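Bilalix Drip Net for Cave Pools and Seepage

Supplied by Ustora Field Equipment

The Bilalix Drip Net is intended for the collection of small aquatic animals from percolating water and shallow pools in caves. It is suitable for copepods, amphipods and other groundwater crustaceans, and may be left in place between visits.

The net is fitted with a mesh of 50 micrometres and drains into a screw-top bottle with a capacity of 1000 ml. Two bottles are supplied with each net, so that a full one may be exchanged underground without delay.

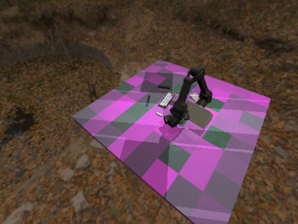 The funnel is held on three folding legs, which may be set to different heights on uneven rock. For narrow passages the legs can be removed and the net hung from a cord — the cord is not included. The complete set weighs some 2 kg and packs into the carrying tube provided.

Nets should be rinsed and fully dried before use at another site. Customers are reminded that collecting in protected caves normally requires a permit, which must be obtained before any work begins.

Spare mesh and bottles are held at our Baketon store. Orders received by 9 a.m. on a Wednesday are sent out the same day. Enquiries from museums and universities should be addressed to Dilruba Liyanage, Field Equipment Section.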